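Comparing Two Scoring Methods for Predicting Peptide Binding Sites
Final Report, Undergraduate Research Project in Structural Bioinformatics
Wisville Institute of Science, School of Molecular Sciences
Submitted by Tegan Rutherford and Shinji Wada
Supervisor: Dr Darlene Sutherland
29 May 2020

1. Background

Short peptides bind to the surface of many proteins, and the location of the binding site is often unknown when a structure is first solved. Software can propose candidate sites by sampling the surface and assigning a score to each patch. The quality of the result depends heavily on how the score is calculated. This project compared two scoring methods available in Vesura, the in-house analysis package maintained by the School: a contact score, which counts favourable atom pairs within a fixed cut-off, and a field score, which estimates electrostatic and hydrophobic contributions on a grid.

The work continued a pilot study begun in September by Wakana Kaneko, whose parsing scripts were used with minor changes.

2. Materials and Methods

A set of 84 protein–peptide complexes was assembled from publicly available crystal structures. Complexes were excluded if the peptide was cyclic, if residues were missing within the binding site, or if the protein chain was longer than 700 residues. Where several structures of the same protein existed, the one with the best resolution was retained.

The peptide was removed from each complex and the protein was submitted to Vesura as an unbound chain. For every protein, 200 candidate patches were generated and ranked separately by each method. A prediction was recorded as correct when the centre of the known site fell inside any of the top 3 patches. All runs were carried out on the Onishi teaching cluster with default memory settings. Hydrogen atoms were added before scoring, and crystallographic waters were deleted.

One limitation should be stated at this point. The proteins were taken from bound structures, so their side chains were already arranged to accept the peptide. Results on true unbound structures would be expected to be poorer.

3. Results

The field score identified the correct site more often than the contact score across the full set. The difference was most marked for shallow sites on helical proteins, where the contact score tended to favour deep pockets that had no connection with peptide binding. For proteins with a well-defined groove the methods performed similarly, and the same patch was frequently ranked first by both.

The field score was considerably slower. Grid spacing had a strong effect on run time, and a coarser grid was tested on the larger proteins. Rankings changed little for most of these, although the correct site was lost in several cases where it lay close to a domain boundary.

4. Discussion

The results support the use of the field score as the default method when computing time allows. A combined approach, in which the contact score removes unlikely patches before the grid is calculated, was discussed with Tomoyo Sugiyama of the Kadthorpe computing group and appears practical. It was not programmed in the time available. 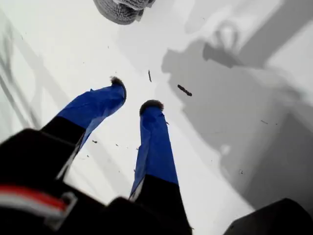 Figure 1. Gripper with blue-wrapped fingers over a white surface.

5. Acknowledgements

The authors thank Dr Sutherland for her supervision and Wakana Kaneko for access to the pilot data. Cluster time was provided by the School.

6. Availability

Input lists, parameter files and ranking tables have been lodged with the School office and may be requested by enrolled students. The modified parsing scripts are stored in the Vesura repository under the project folder.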